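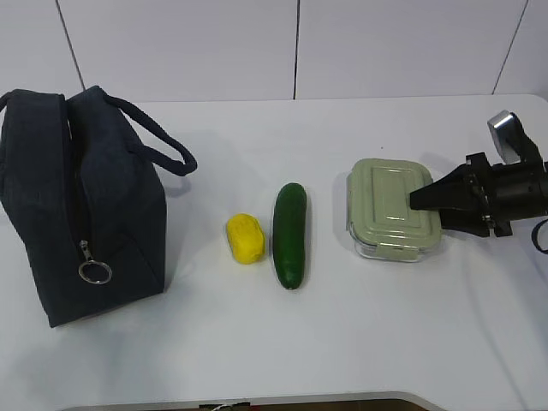 2024-05-04

I slept badly and woke before the alarm, so there was time to think about lunch. For many weeks I have bought it at the counter in Ojeda, where the rice plate now costs 98 and is smaller than in March. I said to Mirta that I would bring my own food for one month. She said she had heard this from me before. It is true, but in March I did not have a proper bag.

Now I have the bag. It is dark navy, soft, with two handles and a zipper, and it is big enough for the glass container. I measured it in the store with my hand, thumb to little finger, and Josefina laughed at me in front of the seller. I did not care. My last bag was too narrow and the box had to travel on its side. One time the lentils came out on the bus, and I had the smell in my coat until summer.

The container is the one with the pale green lid. I like that it has a lid with tabs and that it is glass, so the tomato does not stain it. It is heavy, this I must admit. Brenda has a plastic one and she tells me that my shoulder will hurt. We will see who is right at the end of the month.

The cucumber was the last one at the market and I chose it for its color. I had planned a salad with white cheese and dill, the way my aunt made it, with the cucumber cut in thick half moons and salted a little. In my aunt's house we ate it from one big bowl, and the best part was the liquid at the bottom. I don't know how to carry this liquid in a bag. Maybe I will keep the dressing in a small jar and mix it at work, as Ivana does. She shakes the jar for so long that people look up from their desks.

I also need to write about the sponge. Pascual asked me why a sponge must go with a lunch, and I had no short answer. In the office kitchen there is one sponge for all of us, and I do not want to describe it in a diary. In Plerkov, at my first job, each person had a cup and a sponge with a name on it, and I thought then that it was strange. Now I think those were wise people. So I bought a yellow one, and it will stay in my drawer and come home on the last day of the week. The store had a pack with 2 of them, and the second I gave to Mirta as a bribe. She must not say again that I will give up. 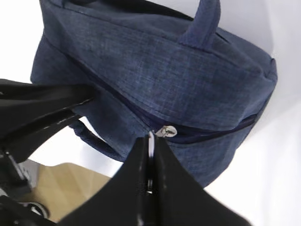 The zipper of the new bag and its little silver pull.

The zipper is the thing I worried about most. A bag is finished when its zipper is finished, my mother repaired clothes for neighbors and this she always said. She rubbed a candle on the teeth before she gave the thing back. I remember a winter jacket that belonged to the postman, with a zipper so bad that she sewed in a new one twice in the same season and took money only once. When I buy anything that closes, I still look at the teeth first and at the price after.

For this one I looked with my glasses on. The cloth is like denim, a blue with lighter threads in it, and the tape of the zipper is darker. The pull is metal. I would prefer a larger one for cold mornings with gloves, but it is a small complaint. Josefina said I could tie a ribbon to it. I may do that with the green ribbon from the Eltness cake box, if I can find where I put it.

I paid for the bag with the money I had in the envelope for small things. There were 2000 in it at the start of the year and now there are 40. When I counted it I was a little ashamed. Most of it went for lunches, I believe, and some for the umbrella I lost. If I eat from my container every working day, the envelope can rest. I wrote the word "lunch" on the outside of it with pencil, so that I must think before I open it.

In the evening Brenda telephoned and we talked a long time about her course. She wants to leave the Mastus office and study full time, but she is afraid to tell her father. I told her to write the letter first and to read it to me before she shows it to him. She asked what I was doing and I said I was thinking about cucumbers. There was a silence, and then she laughed so much that she had to put down the phone. It was good to hear her laugh. All last week she sounded tired.

After that I read a little about how to keep cut vegetables fresh. One person writes that the cucumber must be dry before it goes into the box, with a piece of paper under it. Another person writes that you should not cut it at all, only take it whole and a knife with you. I don't want to carry a knife on the bus. I will try with the paper. For the first day I think of cucumber, cheese, two boiled eggs and the dark bread, with the bread in a cloth on top of the box. For the second day there is still some of the barley, and I can put onion in it, if nobody has a meeting with me.
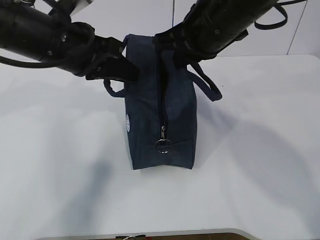 The bag standing on its short end, zipper down the middle.

I must not carry it like this with food inside, or it will be the lentils again. But I like how it keeps its form when it stands. For the hook by the door it is good also, with those handles. At the moment my keys hang there and they can move to the shelf.

Pascual says that a person who writes two pages about a lunch bag needs a holiday. He is maybe right. I asked him for his bean soup recipe and he promised to bring it, but he promised the same thing at New Year. Ivana has a copy, I am almost certain, and I will ask her quietly.

Things still to buy: dill, paper napkins, a small jar with a good lid. Also eggs. Mirta wants her blue bowl back, and I should wash it tonight before I forget.

It is late and the neighbors are moving chairs again. I will boil the eggs in the morning.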